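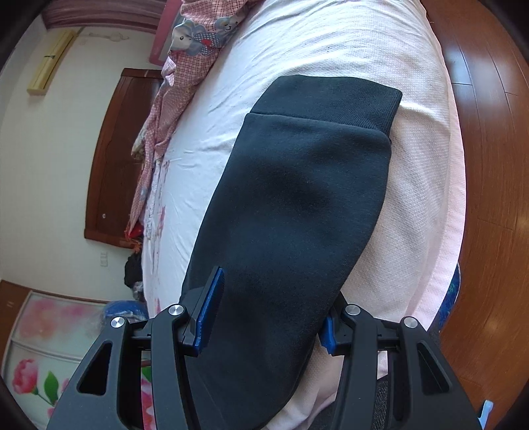 Words by Birutė Pētersons
Filed under: Bedroom / Sheets and covers

Lumenta Floral Fitted Sheet

I've been selling bedding long enough to have opinions about elastic, and the Lumenta is the sheet I recommend when somebody writes in and says theirs keeps creeping off the corner at night. It has elastic all the way around, not only in the corners, and the pocket is deep enough for a thick mattress with a thin topper on it. I have one on my own bed and it stays put.

It's made for us by Pleltton, who also do our plain sheets, and it comes as a fitted sheet with two matching pillowcases. You can buy the sheet on its own too. Lots of people do, especially if they already have a pile of pillowcases they like and don't much care whether everything matches. I'm on your side there! My pillows haven't matched in years.

About the prints. The Lumenta comes in florals only, and they're cheerful ones. Red Blossom is the one I'm asked for most: a pale pink-lavender ground with red flowers and some fine beige line drawing in between, so it doesn't look too busy once the bed is made. The red flowers come in bunches with plenty of plain ground left around them. If you like your bed very calm, look at the Skarkarik plains further down the shop. If you like it loud, stay here with me.

A florals-and-checks bed works better than you'd think, by the way. A pink checked quilt over a flowered sheet, something with a cartoon on it if there are kids in the house, or if there aren't. Dark wood sets it all off nicely, so if you have an old carved headboard, keep it.
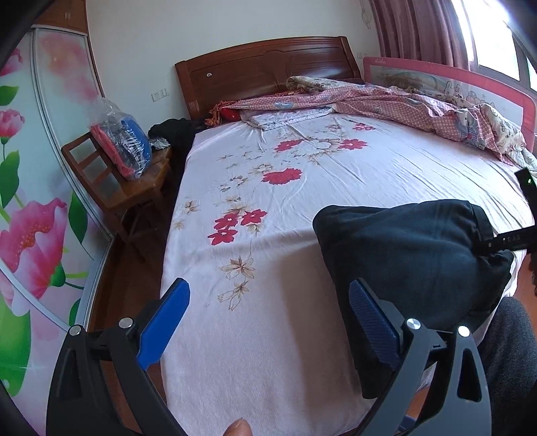
Guilan Xiao wrote in to say that her Red Blossom sheet is still the brightest thing in her bedroom, but that the first time she put it on she had it sideways and spent ages swearing at the corners, and could we please mark the short end. She also wanted us to know that it fits her double with room to tuck, and that she wishes the pillowcases had a deeper flap.

Well, she was right about the short end. The sheets we're sending out now have a little label sewn into the foot seam, so feel for that and put it at the bottom of the bed. If yours is an older one without the label, fold it in half each way before you start and you'll see which side is longer. The flap on the pillowcases I've passed on to Pleltton. They're thinking about it, which in my experience takes until May.

Sizes

Single, double, queen and king. The double is the one cut most generously. If you're between sizes because your mattress came from abroad, write to me with the length, width and depth and I'll tell you which one to get. Please measure the depth at the side, with the topper on.

Washing

Wash it warm, inside out, with other light things. Keep it away from navy and black clothes for the first two washes, and zip up anything with a zipper before it goes in. I line dry mine. You can tumble it on low, but take it out while it's a tiny bit damp and put it straight on the mattress, and most of the creases will pull out by bedtime. I don't iron fitted sheets and I don't think you should feel bad if you don't either.

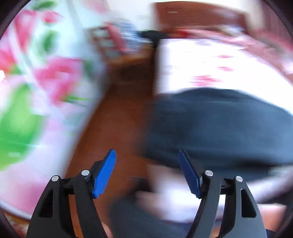 Our second print is called Garden Rose, and it took much longer to get right than Red Blossom did. The early samples were too dark for a small bedroom, and I kept sending them back. What I wanted was a big pink rose on a very pale ground, white going off into mint and lavender, with enough green leaf around it that you can tell it's a garden and not a box of chocolates. It's a large print, so bear in mind that a pillow will cover up a good part of a flower wherever you put it. I rather like that, but if you want something small and regular, go for Red Blossom.

Pleltton ran 3,000 sheets across both prints and 1,532 of them have gone out so far. Garden Rose in king is getting low. I'd like to reorder it, but they'll only run the prints together, so it may be gone for a while before it's back.

Goes well with

The Leltholm blanket in pale pink, which is light enough to throw over the side of the bed and forget about. It's a bit short on a king, so get it for the double or the single.
The Skarkarik plain pillowcase, if you want a rest from flowers.

Returns

Try it on the mattress before you wash it. If the corners don't sit right, fold it up, put it back in its bag and send it home to us. Pillowcases have to come back with the sheet if you bought them as a set. Put a note in with your name and the size you'd like instead - I open the parcels myself, and I do read the notes.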